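Moving In, Moving Out: Coffee With a Letting Agent

I've rented for most of my adult life and I've never once had a proper conversation with the person holding the keys. So when Brittany Bélanger said she'd give me an hour before her first viewing, I bought the coffees and brought a long list of questions (most of which we never got to).

Brittany manages 72 rentals for Grasby, mostly one- and two-bedroom apartments in older walk-up buildings. She'd been up since five with a broken water heater, and she was still more cheerful than I was.

I asked her what people get wrong when they're looking. "They come at noon on a Saturday," she said, laughing. "Everything is lovely at noon on a Saturday! Come back at six on a weeknight and try to park. Stand in the bedroom and listen to the upstairs neighbor come home."

She's a big believer in running every faucet, too. She once showed a place to a young couple, Napaporn Khunthong and her boyfriend, who turned on the shower and the kitchen sink together and watched the pressure drop to a dribble. They took the apartment anyway, but only after the owner agreed in writing to fix it. "I wanted to high-five her," Brittany said. "I couldn't, I was working for the owner."

We got onto money, as you do. Grasby charges $50 for an application and that's it until you sign. I told her I'd once paid $175 for something called an "administration package" and never found out what was in it. She made a face. "Ask. If they can't tell you what it's for, ask again, and do it by email." 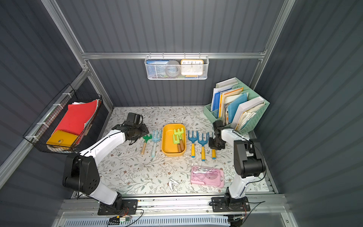 The deposit question

I'd been saving this one up. I lost most of a deposit years ago over a carpet, a $940 deposit, and yes, I'm still mad about it. Did I have a case?

"Did you take pictures when you moved in?" she asked. I had not. "Then probably no." She does her own walk-through with the tenant on the first day and they both sign the sheet, right down to the scuffs behind the doors. Her advice is to open the oven and write down what you find. Ovens cause more fights than pets, apparently, and I had no idea!

She was careful to say that not every office works this way. Before Grasby she spent two years at Pliniditz, a much bigger outfit, where she did checkouts for buildings she'd never seen occupied. "I was comparing a wall with a sentence somebody typed three years earlier. 'Wall, fair.' What does that mean?"

July is her worst month. Half her leases turn over then, and the painters are booked solid. If you can talk your landlord into a lease that ends in winter, she says, you'll have fewer people to fight for the next place and a bit more room to haggle over rent.

Her phone had been buzzing for ten minutes by then. The water heater guy had shown up with the wrong part, so she took the rest of her coffee to go and I walked her out to her car.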